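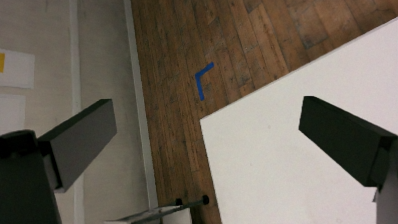
A white board on a plank floor, beside a pale beige wall. Computer rendering.

Irklow's public order bill goes back to the council in September

Hye-jin Shin writes: The Irklow council will take up its revised public order ordinance again in September, after a first reading that ran well past 11 p.m. and ended without a vote. The text has changed since the spring. The part most people objected to has not.

The ordinance would require a permit for any gathering of more than 100 people on a street, square or park lawn. Organizers would have to apply 15 days ahead and name a person who accepts liability for damage. Police could refuse a permit where they see "a reasonable prospect of disorder between communities." The draft does not define that phrase, and the city attorney told the council in June that a definition would be left to department policy.

That phrase is the problem. Irklow has had communal trouble before. In 2000, after a fire at a prayer hall in Estside, groups of men went through the market streets for two nights breaking shop windows. The families who lost their stores were mostly from one community, and so were most of the people arrested. An inquiry was promised that winter. It met four times and published a short summary, which left out the question of why patrols were pulled off the market road on the second evening.

Jae-in Jin kept a grocery on that road and still lives two streets over. I spoke to him for this newsletter in his kitchen, with a folder of insurance letters on the table between us.

"They had the names of the people who did it," he said. "We gave them the names. I wrote mine out by hand and the officer put it in his pocket. Then they asked me if I had a permit for the awning."

He never reopened. The settlement covered the glass and part of the stock, and he went to work for his brother-in-law. He is against the ordinance and plans to say so at the hearing, although he does not like speaking in public.

Supporters of the bill say the city needs a way to act early. It is a fair concern. The two marches last fall came close to meeting at the Estside bridge, and officers on duty had little notice of either route. A council member who backs the bill told me that a permit desk would have kept them apart. Maybe so. But the existing traffic code already lets the city move a march or change its hours, and nobody at the first reading explained why that power wasn't used last fall.

What the traffic code does not allow is refusing a gathering altogether because someone might attack it. Under the new text, a group that receives threats could be told to stay home, and the people making the threats would need no permit at all. A vigil for the Estside families could be turned down on the strength of a few angry phone calls. I asked the city attorney's office about this twice and was told the department would use good judgment.

There is also the liability clause. Large organizations have lawyers and a bank account. A tenants' group or a small congregation has neither, and few people will sign their name under a promise to pay for windows broken by strangers. The last Estside anniversary walk was put together by four people on a phone chain.

Three amendments have been filed so far. One raises the threshold for a permit. One strikes the liability clause. The third, which I think matters most, would require any refusal to be given in writing, with reasons, and allow an appeal to a judge within 18 hours. The sponsor has said he can live with the first — he has been silent on the other two.

The amendments will be read before public comment opens. Speakers get three minutes each and must sign up at the clerk's window by 5 p.m. on the day. Written statements are accepted until noon and are supposed to be given to every member, though several people told me theirs were missing from the packet last time. Bring a spare copy.

Jin has asked that the inquiry's full record be released before any vote. The clerk's office says it is in storage and that it has begun looking for the boxes.

14 shares | 6 comments

Recent items
Who sat on the Estside inquiry, and what they signed
Bus fares: the council splits again
Indico lease extended without debate
Letters: the bridge, the marches and the police
School board candidates answer five questions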